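Snaps, Buttons and the Case for a Repairable Closure

Clothing labels carry fiber content, country of origin and washing instructions. They carry nothing on the fasteners, although the fastener is often the first part of a garment to fail. My position is that closures should be specified and labeled the way fabric is, and that the trade should stop treating them as trim.

Consider the metal snap. A common type has four parts: a cap and a socket on one side of the opening, a stud and a post on the other. The parts are set under pressure, with the cloth clamped between them. Holding strength depends on the spring in the socket and on the thickness of cloth the post was sized for. Too short a post crushes the fibers. Too long a post leaves the parts free to rotate, and rotation wears a hole. Neither fault can be seen in a store.

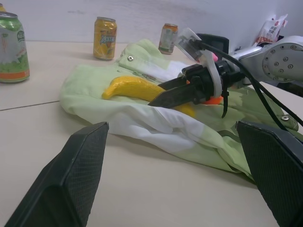
What the factory saves

The argument against better closures is usually cost. It is weaker than it sounds. The expense in setting a snap is mainly the machine and the operator's time, and both are the same for a good part and a poor one. The difference in the part itself is small. What a factory saves by buying mixed lots is paperwork: no record of post length, no pull test, no rejected cartons.

I spent 16 years writing purchase specifications for workwear, first at Vidal and later at Renum. In 2000 the Vidal jacket line used one snap size for every fabric weight. Returns were logged under "fastener," a single code that covered zippers, snaps, buttons and drawcord ends. In 2001 we split the code and found that most of the snap returns came from the two lightest fabrics, where the post was too long. The fix was a second post length. It took one meeting to approve and a good deal longer to get through the parts list, where the old number had been copied into every style.

The lesson I draw is limited. Failures were being recorded, but in a form that could not point to a cause. A buyer at home has even less to go on. A shirt that gapes at the chest is put down to age or a change in size, and it goes to the back of the closet.

Lightweight casual shirts are the worst case. The cloth is thin, the print gets all the design attention, and the placket is often a single fold with a light interlining or none. A snap needs something to grip. Two layers of shirting do not give it much, and each opening pulls on the same ring of threads. A sewn button spreads its load through a thread shank and can be replaced in a few minutes with a needle. A snap on the same shirt needs a setting tool, a matching part and cloth that is still sound.

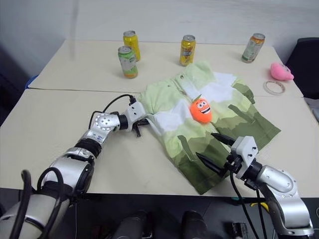
Okar, replying to an earlier version of this piece on the Fedideo message board, objected that buttons fail more often than snaps and that the comparison flatters them. A loose button is so common that people no longer count it as a failure, the reply went on, and many shirts are thrown out over one missing button anyway.

I accept the first point. Chain-stitched buttons unravel from one loose end, and plenty of factories use chain stitch with no lock. The second point supports my case more than it hurts it. A missing button is cheap to fix if a spare is sewn into the side seam, and that practice spread because buyers could see it. A spare snap in a small bag is useless without the post length printed on it and a press to set it.

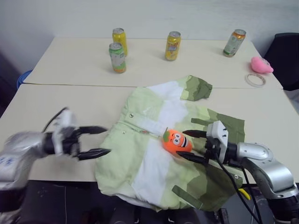

A workable label would need very little space. It would give the closure type, the part size and the cloth thickness it was chosen for. A repair shop could read that and order the right part the same day. For snaps I would add a minimum pull figure, tested after 10 washes, because new parts in unwashed cloth nearly always pass. Test results on unwashed samples tell the buyer about the sample and little else.

There is a fair objection about enforcement. Fiber content can be checked in a lab from a small cutting, while a pull test destroys the garment. I would answer that batch testing already destroys garments for seam strength, and the snaps could be pulled from the same samples before they are discarded. The added work is a clamp change and one more column on the report.

Until labels improve, the practical test in a store is simple. Hold the cloth beside the snap and try to turn the cap with a thumb. If it turns, put the shirt back. Look at the reverse side for a reinforcing patch or a second layer of interlining. Open the snap by gripping close to the cap – never by pulling the placket apart from the hem – and see whether the cloth puckers around the ring. Puckering on a new garment means the thread ring is already carrying more than it should, and washing will only loosen it further.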